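Astuces d'atelier : venir à bout de la visserie en vrac

Vous êtes plusieurs à m'avoir écrit en juin pour me demander comment je m'en sors avec les petites pièces, alors voilà, je me lance ! J'ai récupéré l'an dernier tout le fond de garage de mon voisin Custódio Meireles, avec dedans deux seaux de vis, d'écrous et de rondelles mélangés. Une fois le tri fini, j'avais 856 pièces utilisables, et 93 bonnes pour la ferraille (filets écrasés, têtes foirées, vous voyez le genre).

La rouille d'abord. Vinaigre blanc, une nuit dans un vieux pot de confiture, puis rinçage à l'eau avec une cuillère de bicarbonate. Séchez tout de suite ! Moi j'étale sur un torchon et je passe le sèche-cheveux, sinon la rouille revient avant le café. Par contre, jamais de vinaigre sur le zingué, ça bouffe le revêtement.

Pour trier, surtout ne commencez pas par la longueur. Je sépare d'abord les pas métriques du reste, ensuite les diamètres, et la longueur en dernier. Une plaque percée sert de gabarit : on présente la vis, elle passe ou elle ne passe pas. Pour les écrous c'est encore plus simple, je garde une vis témoin de chaque diamètre, enfilée sur une ficelle à côté de l'établi.

Côté rangement, j'ai tout essayé, les pots de yaourt, les boîtes à œufs (une catastrophe), les tiroirs Stisidau qui coincent dès qu'il fait humide. Je suis revenue aux boîtes plates à compartiments, avec couvercle à charnière.

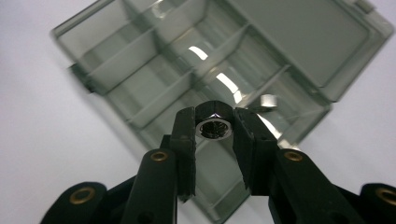
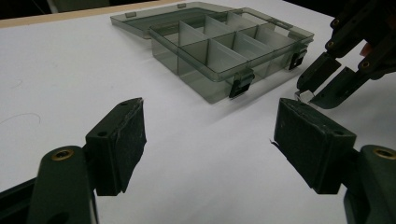 Prenez-les transparentes, même teintées, on gagne un temps fou quand on cherche un M5 à la lampe frontale. Et avant d'en acheter une, fermez-la et retournez-la dans le magasin avec deux ou trois rondelles dedans : si elles changent de case, reposez-la.

Pour les étiquettes, du ruban de masquage et un crayon gras. Le feutre s'efface avec l'huile, le crayon tient. Je colle l'étiquette sur le devant et jamais sur le couvercle, parce qu'un couvercle, chez moi, ça finit toujours sur la mauvaise boîte.

Et quand un écrou file sous l'établi, un aimant dans une chaussette, on balaye le sol avec, on retourne la chaussette et tout tombe dans la main. Ça ne marche pas avec l'inox ni le laiton, pour ceux-là je sors l'aspirateur avec un bas tendu sur le tuyau.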